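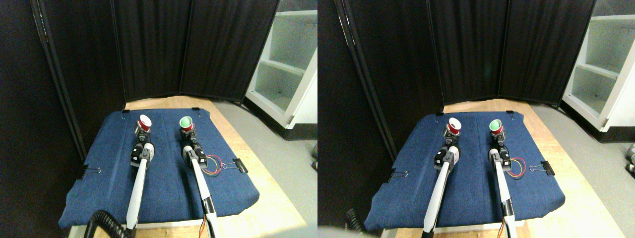
**Minutes – October 29, 2019**
Nekitthorpe display room, table and cups
Chair: Hatsue Noguchi

1. **Table covering.** Ms. Noguchi asked why we are still talking about buying a fitted cover when a blue cloth and some binder clips do the job. Hosoda quoted $589. The chair doubted that any cover is worth that – clips cost next to nothing. Quote declined.

2. **Cups.** Stukholm will only sell the small red cups in lots of 1,000. Luva claims its cups survive 2,000 drops but sent no test results. The meeting was not convinced. No order until the results are in writing.

3. **Shelves.** The white unit stays where it is. A proposal to label every shelf was put off to December, with little enthusiasm.

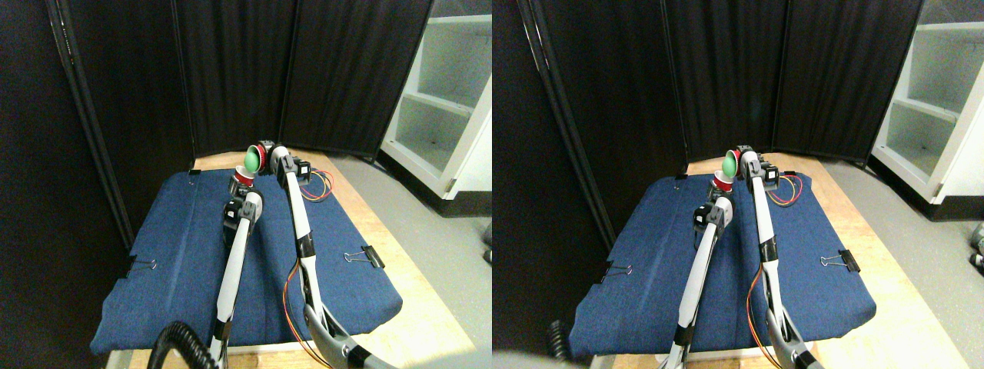

Question from the floor: Do the clips have to come off every time the blue cover is cleaned?

The chair replied that a wipe with a damp cloth can be done with the clips on, and they come off only for a full wash.

4. **Black curtains.** Claim that they "improve concentration" noted. Evidence requested.

Action: Ms. Noguchi to write to Luva and turn down Hosoda.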